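Learning to swim properly at an age I won't be printing

September 2025

So I've been putting off writing this one because I kept thinking I'd wait until I was good at it, and at the present rate that would mean no post until I'm drawing a pension. I can swim now. Sort of. Front crawl, with my face in the water, breathing out like a normal person and in like a slightly panicked one.

I should say I could always stay afloat. I did the school lessons in Furness, in a pool with a roof that dripped on you, and I came out of them with a badge and a sort of upright breaststroke where my hair never got wet. That saw me through every holiday for decades. Then last summer my niece asked me to race her and she was in the showers before I'd reached the far wall (she's nine).

The class is called Flustance, which sounds like something you'd take for a cold, and it runs early, before work, in the small pool. There were seven of us in the first week and four by the third. We spent the whole of the first session blowing bubbles while holding on to the rail. I felt ridiculous for ten minutes and then I got really quite into it! It's oddly calming, humming into a swimming pool.

Breathing is the whole thing, by the way. I'd always thought my arms were the trouble. Our teacher watched me do one width and said my arms were fine, I was just holding my breath all the way across and then wondering why I felt dreadful. You have to let the air out the entire time your face is down, so that there's room for the next lot. I must have been told that fourteen times before my head believed it.

Kit, for those who've asked. I bought Wirnero goggles and they leaked, then I loosened the strap and they stopped leaking, which is the wrong way round from what I'd have guessed. Silicone hat, plain. A costume that doesn't try to leave when you push off from the wall. I also bought a nose clip and used it once, and it's in the drawer with the spare keys now if anybody local wants it.

By August I could do a full length without stopping, and then I had a bad fortnight where I couldn't. No idea why. I swallowed half the pool, my left leg kept cramping and I sat in the car afterwards eating a flapjack and feeling very sorry for myself. The week after, I did 17 lengths with a little rest at each end. I wrote the number on my hand in biro so I wouldn't talk myself down later.

What I'm stuck on now is turning my head. I can breathe to the right all day long, but to the left I lift the whole lot up, chin and shoulders and everything, and my legs go down like an anchor. I've been practising the movement on dry land, bent forward in the kitchen while the kettle boils.

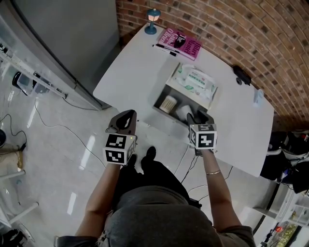 Valter Arruda reckons I should leave the left side alone for a month and get comfy on the right first, as it took him two winters to breathe both ways and he still only does it when he's showing off. I'm tempted. My neck would be grateful, and so would the woman in the next lane, who gets most of my splash.

The autumn block starts soon and it's 30 pounds for the lot, so I've put my name down again. They've moved us to the big pool, where the deep end goes a lot deeper than I'd like, and I've already asked if I can have the lane by the wall. If anyone has a trick for leg cramp that doesn't involve eating bananas, please leave it in the comments, I can't stand bananas.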